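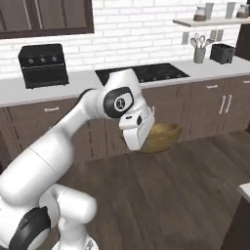 Teleop demos: gripper closes on the rim but the bowl slips on replay

Posted in: Robotics & Automation > Teleoperation and Demonstration

Evdokia Lazaridis
I'm recording demonstrations in a simulated kitchen with a single white arm and a parallel gripper, driven from a hand controller. The task is to pick up a wooden bowl that starts in front of the lower cabinets, well below counter height, and put it on the counter. I have 23 demos so far. While I'm driving, the grasp holds. When I replay the recorded actions open loop from the same start state, the fingers close on the rim and the bowl slips out partway up in most of them. The approach looks identical. Logging is at 30 Hz, actions are end-effector deltas, gripper is open/close. Is this a friction setting, or am I recording the wrong thing?

Crisanto Malabanan
Recording the wrong thing, most likely. With deltas, any tracking error at the start of the replay is carried through to the grasp, and a few millimetres on a curved rim is enough to lose it. While you were driving you corrected for that by eye without noticing.

Log the absolute end-effector pose targets alongside the deltas, in the robot base frame, and replay those. Also check which timestep the gripper command is stored against. We had a recorder at Macaraeg that wrote the gripper state 2 steps behind the arm command, so on replay the lift began before the fingers had finished closing. It was invisible in the video and obvious once both channels were plotted together.

Check as well that your simulator restores joint velocities and controller state on reset. Some restore positions only.

Renato Pangilinan
Just turn the friction up. Worked for me.

Marites Sison
I wouldn't touch friction until the replay is deterministic, or you'll hide the fault and train on it. Crisanto's checks come first.

After that, look at the demos themselves. Reaching down to floor level puts the arm at a long extension, and operators tend to pinch whichever part of the rim is nearest. Pause above the bowl, line the pads up square to the wall, then lower with one finger inside and one out. Hold still after closing — 30 frames is plenty — before lifting. Of the 1,102 episodes we kept on the Vuncombe set, the ones with that pause replayed far more reliably. Re-record your 23 afterwards; it's an afternoon's labour.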